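Domestic Interiors and Upkeep, Module 301
Handout 4: The basket by the sofa
Notes by Meenakshi Negi

Read before the October session and bring a pencil. Last time we did cupboards, and several of you wanted to know why I had been so rude about drawer dividers. We will come back to that. The subject now is the laundry basket in a room that is not a laundry, and whether it does any of the work people claim for it.
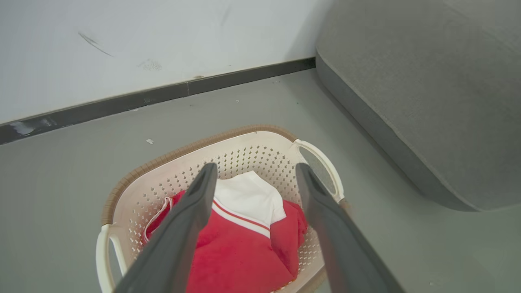
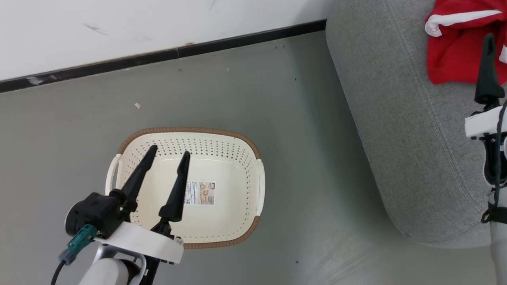

The claim, as the tidying books put it, is that clothes land on the floor for want of a container, so a container in each room will keep them off it. I have my doubts. The book I was brought up on (the Kashyap manual, still on your reading list, chapter 4) says this with great confidence and offers one household as its evidence, the author's own. Kashyap had a housekeeper. You may draw your own conclusions.

What a basket in a living room does, as far as I can tell, is give clothes a second place to wait. The floor was the first. Whether the second is an improvement depends on who carries it to the machine and how often, and a basket has no influence over either.

1. Choosing the thing

Plastic or woven. The shops are fond of a plastic basket with a woven-look rim, which is meant to let it pass as furniture. I don't think it fools anyone, but the plastic part wipes clean and the real woven ones catch on tights, so buy it if you like it.

Holes. Sellers talk about "airflow". Holes in the sides do make a basket lighter, and they let you see what is in it. They will not dry a damp towel buried under three jumpers. If the bottom is solid, water has nowhere to go. Damp things get hung up first, whatever the label says.

Handles. Put 4 kilos in and lift it before you pay. Shops do not enjoy this. Cut-out handles at the short ends suit a person with reasonable arms and a clear route. On stairs I would sooner have something I could carry on one hip.

Labels. Peel them off on the first day. A sticker on the inside bottom will go soft and fluffy sooner or later and give itself to a black sock.

Stevton and Bekum both sell "living room" versions at a higher price than their ordinary ones. I have had both at home and could not find the difference. Celel does a lid, and the lid becomes a shelf within a week.

2. Where it stands

The usual advice is beside the seating and close to the wall. Fine, but think about the skirting. A dark skirting board against a white wall shows every knock, and so does the wall above it. Scuffs are generally blamed on shoes. I suspect vacuum cleaners, and baskets being shoved back with a foot. Leave a hand's width.

Upholstered bases are the other problem. Grey fabric is sold as the colour that hides everything. It hides grey. It does not hide lint from a white towel, and anything standing against it gathers a line of fluff that you will find only when you move it.

3. The floor test

Smooth grey floors have the same reputation and deserve it about as little. Small pale crumbs show up nicely on them if you get the light low. Try it at home in the late afternoon:

Move the basket out of the way.
Crouch, and look along the floor towards the window.
Start at the skirting and work outwards.
Sweep. Do not reach for the wet mop yet, it glues the bits into the corner.
Wipe the bottom of the basket before it goes back.

Allow 15 minutes. The manual says five, again with the housekeeper.

4. What the survey says, and what I think of it

You will see it stated in one or two of the readings that households with a basket in every room do less tidying. The figure comes from a questionnaire of almost 2000 people who were asked to guess their own habits. People guess kindly about themselves. It also never asked who else was at home, or whether the baskets had been emptied lately. Treat it as a record of what people would like to be true.

For the session

Keep a note for one week of one basket in your own home: what went in, when it was emptied, who emptied it. If the answer to the last is always the same person, write that down as well. No essays, a single side of paper is plenty. Those without a basket may use a chair, as most of the country does.

Reading: Kashyap, chapter 4, with a pencil. The drawer dividers are in chapter 6.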